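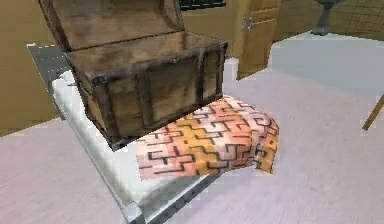
Figure 3. Open chest resting partly on the patterned cloth, with the wooden cabinet behind.

4.2 Setting up and looking after the cell

We are going to spend more room on upkeep than papers of this sort usually do, and we hope the reader will bear with us. The Fornmont cell is a simulated one, a single Hirex arm on a mobile base working in a furnished bedroom, and when we began we rather cheerfully supposed that a simulated cell would look after itself. There would be no grease, no loose bolts, no cables to tape down. In the first weeks we learned that it drifts all the same (settings get edited, meshes get replaced, somebody tries a new solver and forgets to change it back), and that a cell left to itself for a month will give you different numbers from the one you started with.

The room is loaded first and the arm last. We settled on this order after a long spell of doing it the other way around, when the arm would sometimes start in contact with a piece of furniture that hadn't finished loading and would be thrown halfway across the floor on the first step. With the order reversed, the room is allowed to come to rest under gravity, the base is placed at its starting pose, and the joints are brought to their home position one at a time from the wrist inward. The whole business takes nine seconds of simulated time, and we've never been tempted to shorten it.

Soft and hard things touching each other gave us the most trouble by far. A rigid chest set down on cloth will creep if the contact settings are even a little off, and since the chest is the object the arm has to work with, a small creep early on becomes a missed grasp later. We now set the cloth friction and the chest friction as a pair and store them in the same file, so that whoever changes one has the other right there on the screen. The lid hinge gets its own damping value, tuned by hand in April and left alone from then on, apart from one unlucky afternoon when an update to the Kivovov loader quietly put the default back.
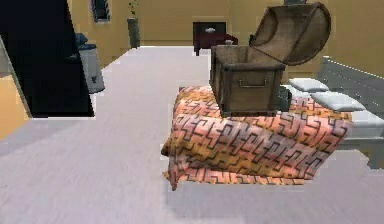 When do the joint offsets on the arm need to be set again?

After any change to the arm model, the base mount or the loader version, and otherwise once a month.

Our routine for the offsets is borrowed, with very few changes, from the one we used to follow on a physical bench. The arm is driven to a set of nine reference poses, the fingertip position is read at each, and the readings are compared with the stored table. If every pose agrees to within the tolerance, the cell is passed and a line goes in the log. If one disagrees, we don't touch the offsets right away. We reload the cell from scratch and run the poses again, and a good share of the time the disagreement goes away, having come from a leftover contact force and having nothing to do with the arm at all.

The camera mounts need the same kind of patience. Each viewpoint is tied to a named link on the robot or to a fixed point in the room, and the commonest fault is that a link gets renamed during cleanup and the camera falls back to the world origin without a word of complaint. For a while we caught this only by scrolling through the recordings over coffee. The Rüegg checker, a short script we wrote for the purpose, now renders a single view from every mount before a batch is allowed to start, and someone looks at those views before pressing go. We did try to have the looking done by script as well, but a pair of eyes was quicker and, on the whole, kinder to our tempers.

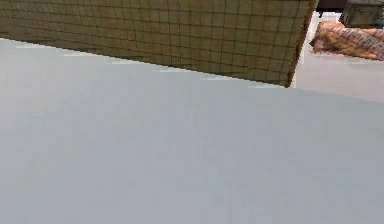

Figure 4. Pale gray surface in the foreground with the gridded olive panel behind it. A dark green box is partly visible at the upper right.

A word about close surfaces is in order here. Whenever a large flat surface sits very near a viewpoint, the near clipping distance matters a good deal, and if it's set too long the surface can be sliced open and the things behind it show through. We keep one short value for every camera in the cell. It costs a bit of depth precision on the far wall, and we've made our peace with that.

Over the period covered by this paper the cell completed 1193 runs, and we stopped it for upkeep after nearly 173 of them, most often for nothing more dramatic than a reload and a pass through the reference poses. Longer stops were nearly always traced to a changed version of something. We keep the loader, the solver and the arm model pinned together, and when one of them has to move we copy the cell, make the change in the copy, and let the old one go on working until the new one has passed the same checks. The stored tables and the contact file travel with the copy.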